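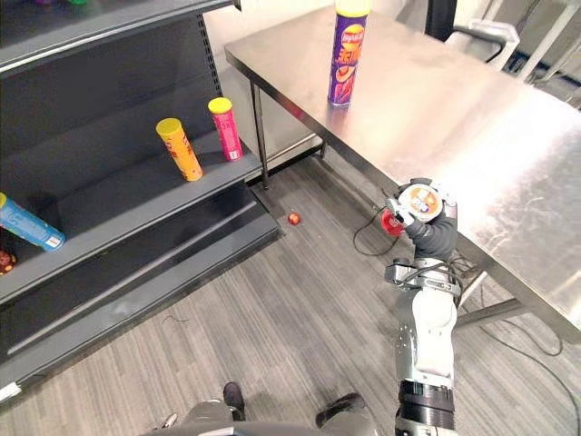
3.2. La denominación del color en los diarios de compra

Cuando una persona anota en casa lo que ha comprado, casi nunca escribe el nombre completo del producto. Escribe una palabra corta que le sirve para reconocerlo después, y en nuestro corpus esta palabra es con mucha frecuencia un color: «el verde», «las azules», «detergente rojo». El problema para el investigador aparece cuando el envase tiene más de un color y la anotación menciona solamente uno. Los dos botes cilíndricos de la Figura 2, uno naranja y otro rosa, llevan los dos una tapa amarilla, y por tanto una anotación como «bote amarillo» no permite decidir entre ellos, mientras que «el rosa» es suficiente. En lo que sigue llamamos color dominante al que ocupa la mayor superficie visible del cuerpo del envase, y color secundario al de la tapa, el cierre o la franja. La distinción parece sencilla, pero los hogares no la respetan siempre, y hemos tenido que dedicar una parte considerable del trabajo de codificación a este punto.

El corpus procede de los diarios recogidos en dos municipios, Lacson y Sarnow, donde los participantes escribieron a mano sus compras de alimentación y limpieza. Después de eliminar las entradas ilegibles y las que se refieren a productos vendidos a granel, quedaron 1.646 anotaciones. De ellas, 579 contienen al menos un término de color, y es este subconjunto el que se analiza en la presente sección. Las demás anotaciones se describen en la sección 3.4, dedicada a los diminutivos y a los nombres de marca abreviados.

Para cada anotación con término de color se buscó el envase correspondiente. Esta búsqueda fue posible porque los participantes guardaron los recibos de compra en un sobre, que se entregaba junto con el diario. El emparejamiento entre la línea del recibo y la línea del diario se hizo primero con el programa Kullano y se revisó después a mano. La revisión manual fue lenta. El programa compara cadenas de caracteres y no puede saber que «la cosa blanca para el horno» es un limpiador; tampoco distingue el vinagre de manzana de las manzanas. En los casos dudosos decidió Tadeusz Krajewska, que no había participado en la recogida y no conocía a los hogares.

Los términos se redujeron a formas canónicas según reglas que fijamos antes de empezar. Así, «rojito», «rojo» y «roja» se agrupan en una sola categoría. En cambio, «granate» y «rojo» permanecen separados, porque varios hogares utilizan los dos términos en la misma página y con referencia a productos distintos. El caso de «claro» y «oscuro» es más delicado. Cuando estas palabras acompañan a un color se tratan como modificadores, pero cuando aparecen solas («la leche clara», «el oscuro pequeño») se excluyen del cómputo, dado que pueden referirse al contenido y no al envase. La misma precaución se aplicó al arroz, al azúcar, a la cerveza y al pan, productos en los cuales el color forma parte de la denominación comercial corriente. Nadie piensa en el envoltorio cuando escribe «pan blanco».

Una segunda dificultad la presentan los nombres de fruta. «Naranja» puede ser el color de un paquete, el sabor de una bebida o la fruta misma, y en la escritura de los diarios falta a menudo el artículo que ayudaría a decidir. Adoptamos aquí un criterio conservador: solo se acepta la lectura de color si el mismo hogar utiliza en otro lugar del diario una construcción paralela con un término inequívoco, por ejemplo «galletas naranja» junto a «galletas azul». Somos conscientes de que este criterio deja fuera algunos casos verdaderos. El término «rosa» provoca menos dudas, aunque un hogar de Sarnow lo usa para un jabón perfumado y ha sido necesario consultar el recibo. Con «limón», «fresa» y «crema» se siguió el mismo procedimiento.

Conviene decir algo sobre la extensión de las anotaciones. Los participantes recibieron un cuaderno de formato pequeño, de la casa Akell, con renglones estrechos y sin columnas impresas. En una prueba anterior se había utilizado una hoja con casillas para marca, cantidad y precio, y el resultado fue que casi todos copiaban el recibo. La hoja con casillas produce datos muy limpios, pero el vocabulario propio del hogar desaparece de ellos – y este vocabulario es precisamente nuestro objeto. Por la misma razón se pidió que la escritura se hiciera al llegar a casa, antes de guardar los productos, y que no se dedicaran a ella más de 15 minutos.

Un examen cualitativo de las anotaciones permite observar que el término de color cumple dos funciones. La primera es contrastiva: el hogar compra dos variedades del mismo producto y las separa mediante el color. En este uso el sustantivo se omite con facilidad, y una página puede contener únicamente «dos verdes, una roja», sin que se nombre nunca el café. La segunda función es la que llamamos memorística. Aquí no existe una variedad alternativa en el diario, y el color se anota porque es lo que la persona recuerda del producto, quizá para encontrarlo otra vez en la tienda. En las entrevistas posteriores varios participantes explicaron que compran «por el color» y que se sienten perdidos cuando el fabricante cambia el diseño. Una señora de Lacson siguió escribiendo «el azul» durante todo el mes de July – así, en inglés, encabeza ella sus páginas – aunque el paquete, según comprobamos con el recibo, ya se vendía en color gris.

Este último ejemplo muestra que la denominación puede sobrevivir al color que la motivó. No se trata de un error del participante, y por eso no lo hemos corregido en el corpus. En la codificación recibe la etiqueta «color heredado», y se cuenta aparte del color dominante y del secundario. La etiqueta se asignó únicamente cuando había prueba documental del diseño anterior, es decir, un envase antiguo conservado en la vivienda o un folleto de la tienda.

Para estimar la estabilidad de las proporciones se extrajeron 1.000 muestras con reposición, tomando como unidad el hogar y no la anotación. La elección de la unidad tiene importancia, ya que un hogar que escribe mucho repite sus propias costumbres y podría dominar el resultado si cada línea se tratara como independiente. Los intervalos correspondientes se presentan en la Tabla 4, separados por municipio. La interpretación de las diferencias entre los dos municipios se deja para la sección 5, donde se discute también la influencia de la edad y del tamaño de la tienda habitual.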